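The Second Life of the Office Tower

The sales pitch goes like this. A company clears out a floor of workstations, a refurbisher takes them off its hands, and a few weeks later you can buy one for less than a decent pair of boots. It's cheaper than new, it's kinder to the landfill, and it comes with a sticker that says "Certified Renewed." I have bought three of these machines over the years. One is still running. So when Rellulik, a refurbishing outfit that handles retired office computers, offered to let me spend a Tuesday at its benches, I said yes and brought my doubts along.

My main doubt was the word "refurbished." Does somebody take the thing apart, or does somebody wipe the lid with a damp cloth?

"Depends who you buy from," said Teresa Śliwiński, who runs the benches. She didn't seem offended. "There are shops where the case never gets opened. They boot it, it boots, it ships."

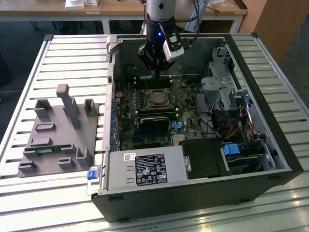
A desktop tower is a fairly forgiving thing to work on, which is one reason the trade likes them. Lay it on its side, take the panel off, and most of what can go wrong is in plain sight. Laptops are glue and ribbon and regret. In a tower like this one, the drive cage stands up in its corner with the red, yellow and black power cables running down beside it, and the power supply has its label turned up where you can read it. With the cooler off, even the processor socket is right there in the middle of the green board. You can see why people get the idea that anyone could do this at a kitchen table.

Some can. I'm less sure about the socket. Every technician I've met has a story about a bent pin, and the stories all end with a board in the scrap bin.

Rellulik's rule is that every processor comes out, or at least every cooler does, and the old paste gets replaced. Rogelio Magbanua, who has been at it longest, considers this the line between refurbishing and reselling. He told me the compound between chip and cooler dries up with age, and that a machine with bad paste will pass a quick test and then slow to a crawl the first time you ask it to do any work.

I asked how many buyers would ever notice.

"Most of them wouldn't," he said. "They'd think the computer was just old."

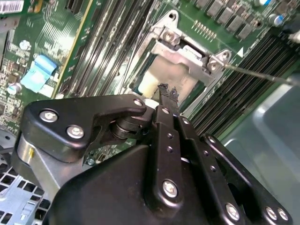
That answer bothered me for the rest of the day, mostly on account of its good sense. The whole business runs on things the customer can't check. A listing gives you the processor model, the memory and the size of the drive. It doesn't tell you whether the screws on the socket bracket were tightened evenly, or whether anyone looked at the capacitors. "Certified" by whom? In Rellulik's case, by Rellulik. The firm keeps a work sheet for each machine, and I was shown a stack of them, neatly filled in. I've filled in a few neat sheets myself, in other jobs, at the end of long afternoons.

The memory is where I expected corners to be cut, and where they may well be cut elsewhere. Danuta Witkowska, who does the testing, runs a full pass overnight. She said she once bought a pair of "tested" sticks from an online seller called Natau and found one of them dead. Natau gave her a refund and, she noted, kept the word "tested" on the page. 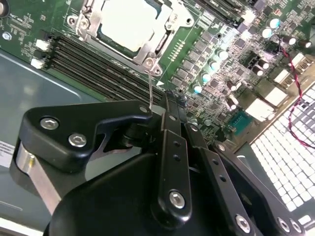

Memory slots beside the processor socket, with white latches at their ends.

Then there's the money. Rellulik sold 818 machines last year, against a target of 1,000. The margin on each is thin enough that an extra hour on the bench eats it. Śliwiński was frank about that. A careful strip and rebuild costs time, and the shop down the road that only wipes the lid can charge the same price and pocket the difference. The warranty is supposed to sort the good from the bad, but a 90-day warranty mostly proves that a computer can last 90 days — and plenty of neglected ones can.

I tried the view from the other side, too. Kalliopi Ionescu buys used workstations for a design school and has gone through most of the suppliers in the region. She no longer reads the certificates. She picks one machine out of each delivery, takes off the cooler and looks at the chip.

"If it's a mess under there, the lot goes back," she said. It's a crude test, and she admits it has probably cost her some good computers.

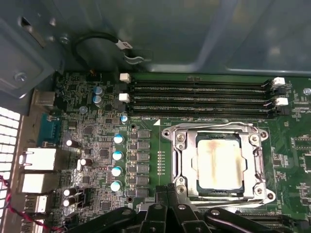 Old thermal paste still on the processor, streaked brownish-orange.

Would I buy from Rellulik? Probably, yes, though I'd want to see the work sheet, and I'd still pull the cooler when I got it home. The people I met seemed to care about the job. But I can't hand you Magbanua along with the computer, and the sticker on the next seller's box will look exactly the same as his.

My own surviving tower has been under the desk this whole time. I opened it the weekend after my visit. The paste was like chalk, and there was a dust mat over the intake you could have knitted with. It had come with a certificate. I found it in the drawer, signed, with a box ticked next to "internal cleaning."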